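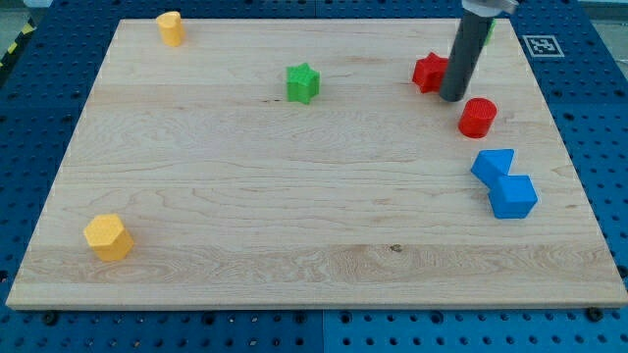
Teaching the Story of Ruth to Children

August 18, 2023
By Amerley Nartey

12 shares | 3 comments

The Book of Ruth has only 4 chapters, and a grown-up can read it in one sitting. There are no giants in it and no battles. A family goes hungry, moves away, loses nearly everyone and comes home again. Many Sunday school teachers skip it for that reason and go straight from Samson to Samuel.

Kazimiera Walczak has taught it every August at the Makowska Street chapel in Nindgate. Her class is for children ages five to nine, and she gives the book a full month, one chapter at a time.

"They know what it is to move," she says. "Half of them have changed schools. I start there."

The Story in Short

There was a famine in Bethlehem, so Elimelech took his wife Naomi and their two sons to live in Moab. Elimelech died there. The sons married Moabite women, Orpah and Ruth, and after about ten years the sons died too.

Naomi heard that there was food again in Judah and set out for home. She told her daughters-in-law to go back to their own mothers. Orpah kissed her and went. Ruth would not leave. "Where you go I will go," she said, "and your people shall be my people, and your God my God."

They reached Bethlehem at the start of the barley harvest. Ruth went out to pick up the grain the harvesters left behind, which the law of Moses set aside for the poor and the foreigner. The field belonged to Boaz, a relative of Elimelech. He told his men to leave extra stalks for her. In time he married her, and their son Obed became the grandfather of King David.

What Children Ask

The first question in Walczak's class is usually about Orpah. Children want to know if she was bad. Walczak tells them the Bible does not say so. Orpah cried, she loved Naomi, and she did what Naomi asked her to do.

The second question is about the grain. Few of the children have seen barley growing, so Walczak brings a bundle of dried stalks and drops them on the floor. The class picks them up and rubs out the kernels by hand. Last summer it took them most of the lesson to get 97 grains into a cup. She then reads them the verse that says Ruth gathered an ephah in one day.

Chapter three, the night at the threshing floor, she keeps brief. Ruth asked Boaz for help, and Boaz promised to give it. Older students can come back to the details later.

Reading It at Home

Parents can read a chapter a night. Use a translation your child can follow, and stop at the names. Naomi means "pleasant," and when she comes home she asks to be called Mara, "bitter." Ask your child why she wanted a new name, and whether anyone in the story ever uses it.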